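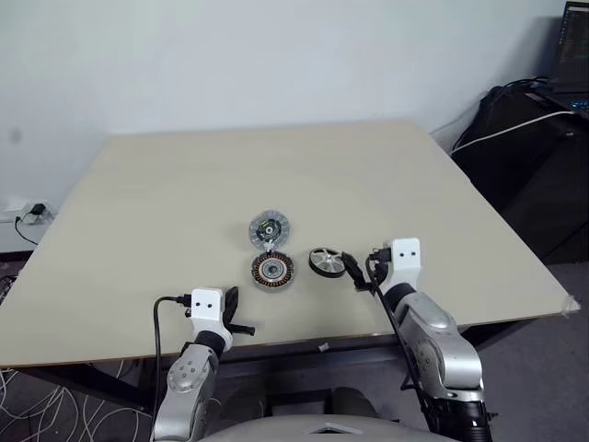
Stator, disc and the small spoked wheel on the bench top.

Projects / Travorthorpe / motor-parts / README

Hi, and welcome to my parts notes! I'm Edit Fülöp, and I keep this folder so that whoever opens the motor drawer next doesn't have to guess what they're holding. It's a plain text list plus pictures, and it grows whenever I get an evening free (mostly in February, when the garage is too cold for anything noisier).

Osian Sayce started the list in 2015 with two columns, name and drawer. I've added two more, one for condition and one for "goes with", and that last one is still patchy. If you know what something mates to, please fill it in - even a guess with a question mark helps me a lot.

How I name things: "stator" is the ring with the copper windings. "Disc" is the gray see-through one with the dark middle, which I used to file under covers and have now moved to "round, misc" until I make up my mind. "Wheel" always means the silver one with spokes and a black rim. Please don't write "rotor" for all three, I spent a whole night untangling that! 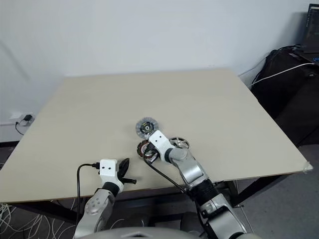

Same three parts, with the gray disc standing up on edge.

Condition is a word, never a score: good, scuffed, bent or unknown. Scuffed covers fine scratches you can see but wouldn't worry about. I leave unknown in place for anything electrical until somebody has put a meter on it.

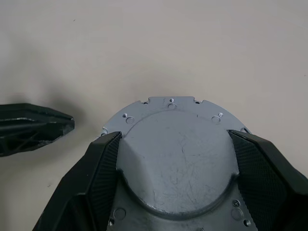 Metal plates get their own section at the end of the list, and I sort those by hole pattern. Start at the tab and go clockwise, noting plain holes and recesses separately. My old notes lumped them together, so anything in drawer 30 needs a second look.

Still to do: the Drumomov drawer, and the box marked Herath that I haven't opened yet.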